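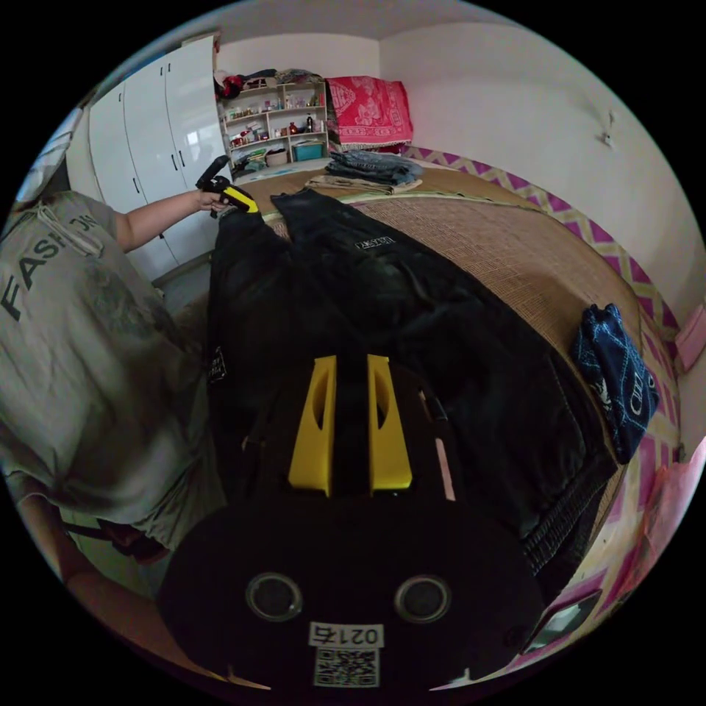 A black garment spread out on a bed, with two black and yellow hand-held grippers.

Poduston Winter Lights returns to the harbour this May with a longer trail and a new night market

The Poduston Winter Lights festival is back for its biggest season yet, and this year visitors can make a whole weekend of it. The lantern trail now runs from the old ferry wharf right up to the Wihongi Gardens, with up to 500 handmade lanterns hung along the foreshore and through the fig trees.

The trail opens at 5.30 pm each evening and entry is free. Families with little ones might like to come early, when the brass band plays on the wharf steps and the hot chips are fresh out of the fryer. Later on, the Nerero Night Market takes over the car park behind the rowing club with dumplings, wood-fired pizza, local cider and a very good doughnut van (get in before the queue does!).

"I grew up coming down to this harbour in winter and having it pretty much to myself," said festival director Manikandan Naidu. "Now I walk along and hear people from all over the country having a great time in their beanies. We've got light on the water this year, which I've wanted to do for ages, and I can't wait for everyone to see it."

The floating display will sit in the centre of the harbour and is best viewed from the breakwater or from one of the evening cruises. Cruise tickets are $49 for adults and kids under three travel free.

For those coming from further away, Palov Coaches is running return day trips from the city, leaving mid-morning and heading home after the market closes. There is also a two-day package from $199 per person, covering coach travel, a night's accommodation in town and a seat on the cruise – breakfast is included as well.

Parking near the foreshore is limited, so a free shuttle will loop between the showgrounds and the wharf all evening. The trail is paved the whole way and suitable for prams and wheelchairs. Dogs on leads are welcome on the trail but can't come into the market.

Cruise and coach bookings are open now through the Poduston Visitor Centre.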